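The Laundry on the Teddy Bear Sheet
By Dede Bonsu
6 Nov 2020
Shares: 864 | Comments: 2

I own a great many black clothes and one pink bed sheet covered in cartoons, and folding day is when they meet. An afternoon, then, of getting the pile off the bed in my room in Tosmont. It was meant to take 23 minutes.

Black cloth, held up by one corner. I recommend this to anyone who owns only dark things and has to find the seam before deciding which way is up. 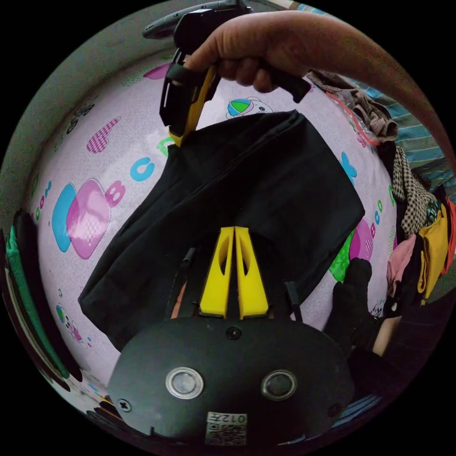
The sheet

It deserves its own section.

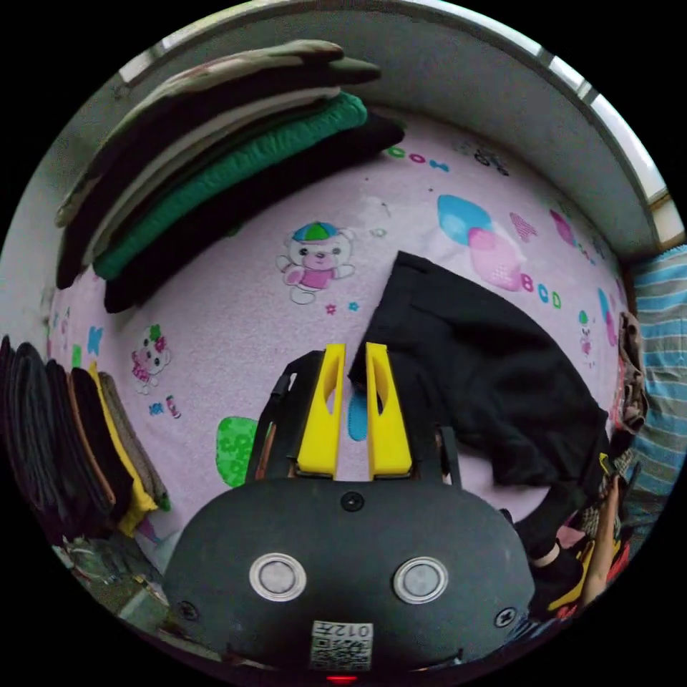 My aunt in Mahama bought it, and she has never explained herself. I was 12 at the time and already felt too old for it. It has outlived two mattresses and every tasteful sheet I've paid for. The teddy bear in the blue-and-green cap still greets me with his arms spread wide, and the letters ABCD are there for nights when I want to brush up.

Halfway, or what I call halfway

Shirts to one side, dark things in the middle, everything else wherever it lands — this is a system.
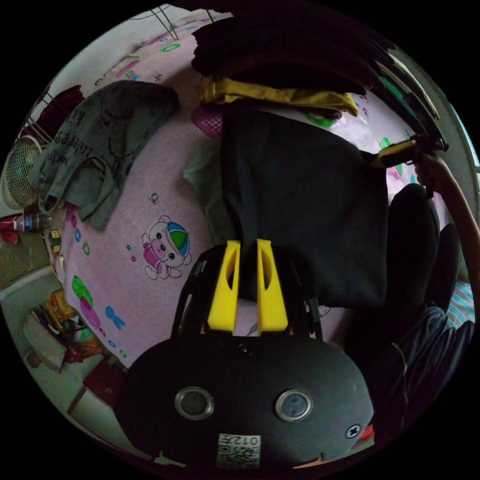 Gray-green T-shirt, still crumpled. Fan and water bottle standing by, though the bottle has chosen to lie down.

Flat at last

Some things fold well and some just need to be left alone on a smooth patch.

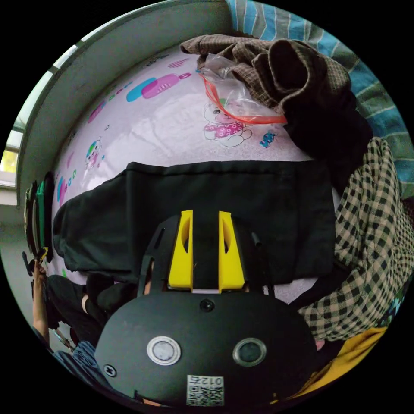 Flat black cloth, one bear, one blue candy. The brown checks are next.

2 comments

Zoltán Dudás
My daughter wants to know where the bear sheet is from. So do I.

Oddur B.
You fold? I have a chair for that.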